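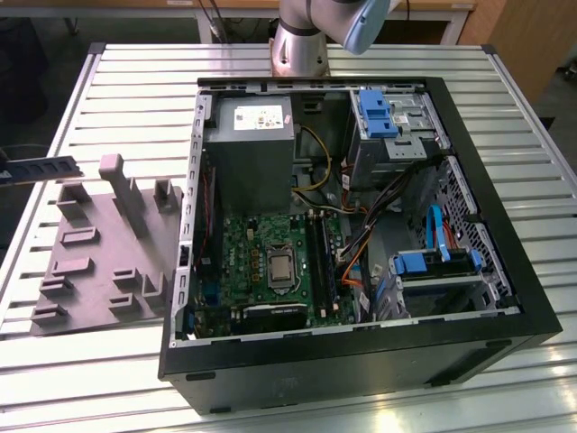
Chapter 11
When the Arm Does Not Know It Missed

Nurner, June

A robot fault is easy to spot when the machine stops. It is harder when the machine keeps going. Most of the damage described in this chapter was done by arms that were working as programmed, on parts that were not where the program expected them.

Our main case comes from the Skutstead workshop, where a robot cell handled memory modules for used desktop computers. The job was to take a module from a holder, carry it over the open case, line it up with the slot and press down. The controller, a Cluvar unit, logged 892 cycles before the first reported fault.

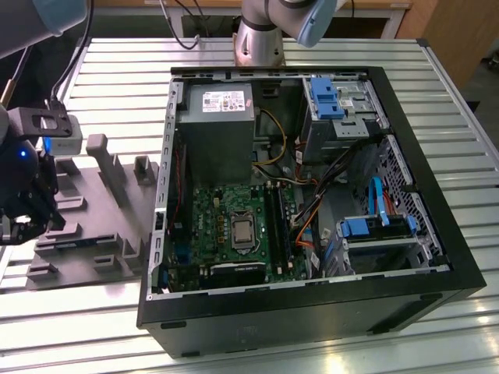
Figure 11.1. Desktop tower on its side at the work table, with the fixture to its left.

The fault report was short. A module had gone in at a slant, and the arm had pushed until its force limit tripped. The slot cracked at one end. The operator cleared the alarm, put in another computer and started the cell again. The same thing happened 2 cycles later.

At first the gripper was blamed. It was taken off, checked and put back, which cost most of a morning. The fingers were fine. The trouble was in the way the case was located. A tower lying on its side can shift a little when the arm presses on it, and the program measured its position only once, at the start of the run.

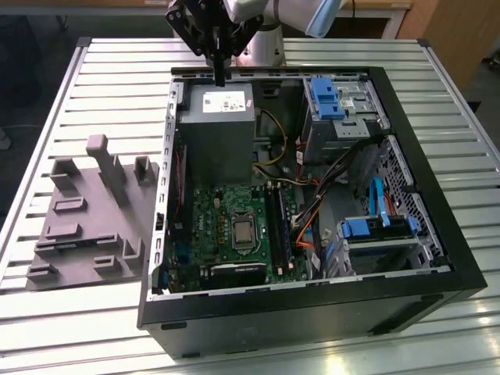

Why did the force limit not protect the slot?
The limit was set for a module going in straight. A slanted module puts the same force on a much smaller area, so the plastic gave way before the limit was reached.

The repair team made changes in this order:

1. Measure the case position before every insertion.
2. Lower the force limit for the first part of the downward move.
3. Stop and back off if the module meets resistance too early.

The third change mattered most. An early stop

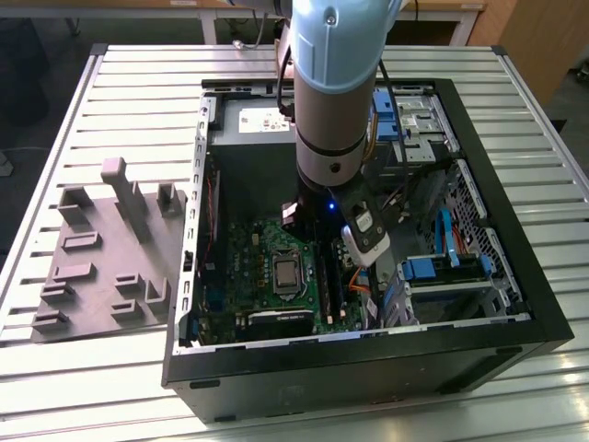
leaves the part in the gripper and the slot unharmed, and the operator can look at both before anything else moves. It also gives the log a clear entry — height, force and time — in place of a plain alarm code.

Section 11.1 covers position errors and how they build up over a run. Section 11.2 uses the Owino method to set force limits for small parts. Before reading on, write down what you would have checked first at Skutstead, and keep your list for the review problems.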